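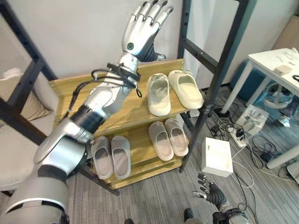

Report on a visit to the Saltby demonstration rooms, 11/24/19

Purpose of the visit

The delegation was received at Saltby by Soudabeh Kazemi, who is responsible for the teaching programme at the Olaniyan laboratory. The visit formed part of the exchange agreed with the Skorkau training centre in May. Its aim was to learn how household tasks are shown to a robot by a person, and to judge whether the same method could be taught on our own courses.

Teaching by demonstration

The laboratory uses two methods. In the first, an operator takes hold of the arm and guides it by hand through the movement. In the second, the operator works the arms by remote control, and the position of every joint is recorded together with the views from the cameras. Ms Kazemi explained that the second method is now preferred for two-handed work, as the operator's own hands do not then block the cameras.

The task under study was the tidying of footwear. The rack has wooden shelves in a dark metal frame, with cream slippers on the top shelf and two further pairs on the shelf beneath. The robot has jointed metal fingers, and the operator must decide how far to open the hand before it approaches a slipper. Soft footwear was chosen on purpose - it changes shape when gripped, and a recording made with a hard object is of little help in learning to handle it.

Each demonstration lasts some 30 seconds. The laboratory holds 700 recordings of this task, made by 8 operators. Those in which a slipper was dropped are kept and labelled separately.
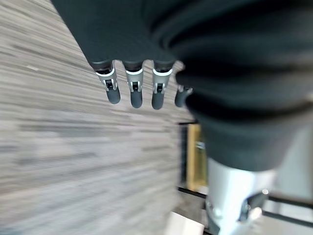
Members of the delegation asked how long a new operator needs before the recordings are fit for use. The reply was that four sessions are normally enough, although reaching down towards the floor takes longer to learn than work at shelf height. The operator must judge depth from the camera views alone, and many beginners stop too early.

There was also discussion of the software supplied by Lukberg, which marks pauses in a demonstration so that they can be removed before training. Ms Kazemi advised caution in its use - a short pause before closing the hand is often deliberate and should be kept.

Matters for follow-up

The laboratory has offered to share its written guidance for operators. Skorkau will reply on the question of trainee placements once the costs of travel have been confirmed.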